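Clikby Library – Frequently Asked Questions

What is in the catalog?
Clikby lists nonfiction e-books in English: history, memoir, letters, political writing and reference. Each entry gives the author, title, language, year, file format, page count and file size. Fiction is not cataloged.

Which formats are available?
EPUB is the default. PDF is offered for titles with fixed layouts, such as atlases and books with wide tables. A PDF of the same book is usually several times larger. Files over 700 MB are split into numbered parts, and all parts must be in the same folder before you open the first one.

Why does the page count differ from my reader?
The page count in an entry comes from the print edition. EPUB text reflows, so your reader computes its own number from the font size and screen width. Use chapter and section headings when citing an EPUB that has no embedded page list.

How many books can I borrow at once?
A standard account holds 40 loans. Loans run for 53 days and can be renewed once if there is no waiting list. Returned titles leave your shelf at the next sync. 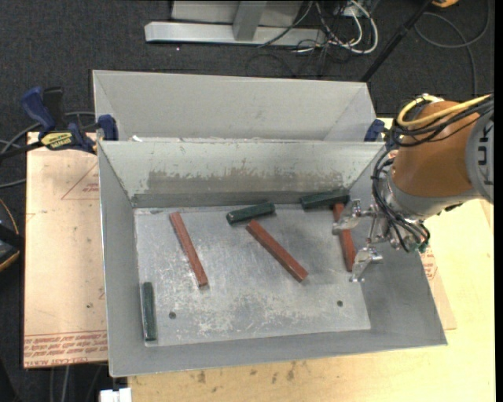

How are subjects assigned?
Every title gets one main subject and any number of secondary tags. The main subject decides the shelf on which the title appears; the tags only affect search. A shelf may hold mixed material, in the same way that the front metal bin in the photo holds both reddish-brown and dark green bars. To see one kind only, apply a tag filter after opening the shelf. Filters stay on until you clear them or sign out.

What is the difference between an anthology and a collection?
An anthology contains work by more than one author. A collection contains work by one. Anthologies are listed under the editor, and contributors are indexed separately – search by contributor name to find them.

Can I read on more than one device?
Yes. Install the Kudon reader on each device and sign in with the same account. Bookmarks and notes sync when the book is closed. Highlights made in other readers are not imported.

The file will not open. What should I check?
Compare the file size with the one in the entry. If it is smaller, the download was interrupted; delete the file and download it again. If the sizes match, update the reader. Error 68 means the loan has expired.

What does "Bestance scan" mean in an entry?
The file was made from a scanned print copy in the Bestance set. The text was produced by character recognition and may contain errors, mostly in footnotes and names with accents (Mendonça is sometimes indexed as Mendonca). Search accepts both spellings.

How do I report a catalog error?
Use the "Correct this entry" link under the title. Include the ISBN and the field that is wrong. Corrections are handled by Heloísa Peixoto and appear after the next monthly rebuild. Corrections received after the March rebuild has started are held for the following one.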